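Search this site
Home Projects Staff Classes Contact

Snack Packaging Project: What We Learned About Chip Bags
6 January 2020

My group got chips. The other groups got cereal boxes and shampoo, so I think we won. Our class at Pirkbridge is all about everyday packaging, and the assignment was to pick something from a grocery store shelf and figure out how it tries to get you to buy it. I worked with Omolara Ugwu and Phong Tôn, and our teacher, Preben Dalsgaard, let us use the big white table for as long as we wanted (he did ask for a chip or two).

We started by just dumping everything out and sorting it. Phong wanted to sort by color and I wanted to sort by flavor, and we argued over it for way too long! Flavor won, mostly because the sea salt pile was so obvious. There's a gold-yellow bag with blue SEA SALT letters and a picture of potato chips, and then a dark brown Kettle Brand bag that is sea salt too. Same flavor, and they look like they belong to different planets. The yellow one is all sunshine. The brown one looks like something my uncle would serve in a bowl with a napkin under it.
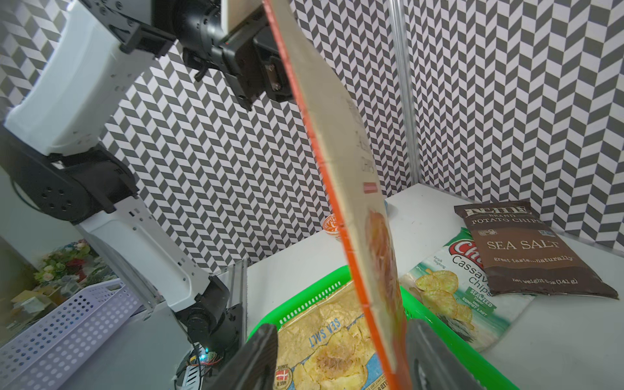
Omolara's favorite was the cassava one, in white and teal. It's seaweed flavor and the label says it twice, once in English and once as RUMPUT LAUT, and the chips on the front are pale green. She made a good point in her notes, that the green does a lot of work there. If you couldn't read either language you would still know you weren't getting plain salt. I hadn't thought of that at all, and it ended up being the main idea of our whole report.

So after that we asked people in the hallway to guess the flavor from color alone. We covered up the words with sticky notes and got 42 people to answer, 40 students plus Mr. Dalsgaard and Pin-yu Choi from the library. Pin-yu got every single one right and would not tell us how. Most people said yellow means plain. Brown was all over the place, and we heard barbecue, pepper, "fancy," and one person said coffee.

Green was the funny one. I grew up thinking green bag = sour cream or pickle, end of story. Phong says green is cheese and onion and always has been, and he was right about the one we had, so I owe him a soda.
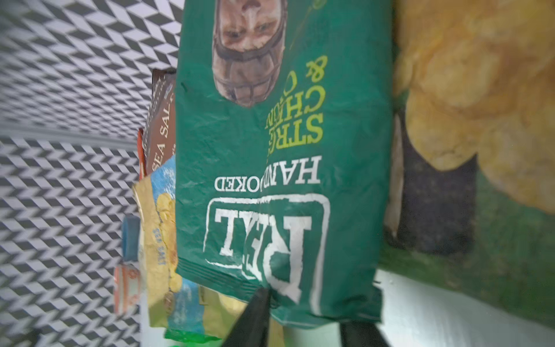

REAL Handcooked, Strong Cheese & Onion flavor.

I like that bag a lot. It has a painted portrait of a man's face with a brown border like a rope, and it's the only one I wanted to keep for my wall. Omolara thinks a face makes you trust the food more. I'm not sure I trust him, but I did look at him longer than at any of the chip pictures, so maybe she's onto something.

Stuff that went wrong: our sticky notes kept sliding off the shiny bags, and we forgot to write down ages for 9 of our people. We also should have asked the color question before lunch, when everyone is hungry and pays attention. If we do a part two in March I'd like to try it with drinks.

Thanks to Ea Snorradóttir for proofreading this and fixing my commas.

Contact the class office | © Pirkbridge | Back to top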